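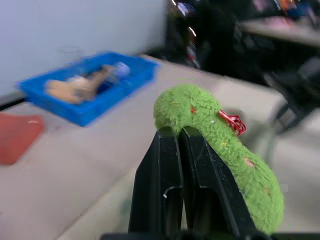 NOTICE OF THE OFFICE OF WEIGHTS AND CROSSINGS, DRURHOLM

Concerning the Matter of the Second Bell

The Office regrets the delay in issuing its findings. The inquiry was opened on Wednesday, January 24, 2018, following a written complaint by Mr. Grímur Hedegaard, a resident of the upper harbor, who stated that the ferry bell at Drurholm had been rung twice for the evening crossing when only one ferry was in service.

Under the Harbor Rules, one bell is rung for each vessel departing. The rule is old and has not been amended. The bell keeper, Ms. Nga Tiêu, has held her post for 41 years and had never before been the subject of a complaint. She was invited to appear before the Office and did so, bringing her own chair.

Ms. Tiêu confirmed that she had rung the bell twice. She was asked whether she had done so in error. She said she had not. She was asked how many ferries had departed. She said that one had departed from the north landing, namely the Salian, and that the other had departed from the south landing. The Office reminded Ms. Tiêu that the south landing had been closed since the loss of the Fikel, and that the planks had been taken up. Ms. Tiêu said she was aware of this, having signed for the planks.

The Office then heard from Mr. Alper Kahraman, master of the Salian. Mr. Kahraman stated that he had carried 40 passengers that evening and that the water was calm. Midway across he observed a light off his left side, keeping the same speed as his own vessel. He did not enter the light in his log. When asked for his reasons, he replied that the log has columns for wind, tide, passengers and freight, and that he could not find the right column. 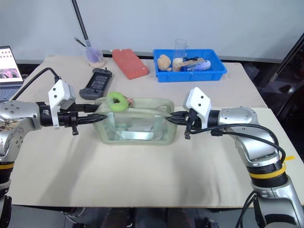

Mr. Kahraman was thanked and excused. He asked that his lost wages for the afternoon be considered, and the request has been sent to the proper desk.

Ms. Huệ Đinh, ticket clerk, provided the stubs for the evening. The Office's examiner, Mr. Giang Âu, went through them twice and found 81. Each was properly torn. Forty were printed on the white paper now in use. The remainder were printed on blue paper, which the Office stopped ordering after the Fikel was lost. Ms. Đinh said that the people holding blue tickets had waited in line like everyone else, and that she had seen no grounds for refusing them. Several had asked whether it was still possible to cross. She had told them that it was.

Mr. Hedegaard was given the opportunity to reply. He said that he had no quarrel with the bell keeper. His brother had been a deckhand on the Fikel. For some years he had sat at his window at the hour of the crossing, and he had grown used to hearing one bell. When he heard the second he went down to the harbor in his house shoes, and by the time he reached the south landing there was no one to ask. He had written to the Office in the belief that a complaint would be answered sooner than a question.

The Office finds as follows. The rule requires one bell for each vessel departing, and the bell keeper complied with it. The complaint is dismissed without cost to either party. The blue stubs have been entered in the records and the fares accepted.

The Office has further directed that the planks at the south landing be put back before the end of March. Mr. Hedegaard has applied for a ticket. His application is complete, and Ms. Đinh has been instructed to hold one for him at the window, in blue, should the second bell be rung again.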